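Print this thread | E-mail this thread
Search this forum... Go
Filed under: Small Rooms & Reading Corners

Tub chair in the corner: keep or swap?

torkley_tess
So I finally got the gray tub chair into the corner of the spare room, with the round white table near it, and I can't decide if I love it or if it looks like a dentist's waiting area. It's the Baltau one, 200 dollars secondhand, and I've been looking for one since January! The carpet stays (rental). Tan pillow is the only warm thing in there so far.
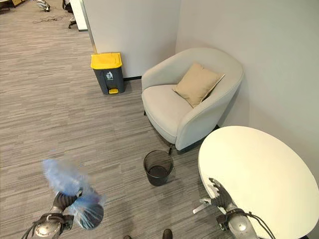 How far should a tub chair sit from the wall?
A couple of inches is plenty, since the back doesn't recline and you only need to keep the fabric from rubbing the paint.

RossLamont
Keep the chair, lose the table. A glossy white top next to pale gray is too much cold stuff in one corner. I had a Sani table like that and every cup left a ring on it. Went to a small wood one and never looked back.

torkley_tess
But I like the table :( It wipes clean in two seconds and I do all my wrapping and sorting on it.

jgaillard
I'm with Tess, round is right for a corner you have to walk past. Ross, your rings were from not using coasters, sorry. I'd move the little mesh wastebasket though. Right in front of the chair is where your feet want to go. Tuck it by the table and you can still reach it.

RossLamont
I used coasters, Jérémie. Mostly.

plumline
Does the pillow stay put? Mine slides down the curve every time I stand up. I ended up getting a 20 inch one from Idomex and it wedges in better, but then there's less room for me, so I don't know.

torkley_tess
It slides, yep, I prop it back on its corner and it lasts maybe 15 minutes. Okay, basket is moving tonight. Table is staying until I find a wood one I can afford (Ross, link me yours if they still sell it?)

Print this thread | E-mail this thread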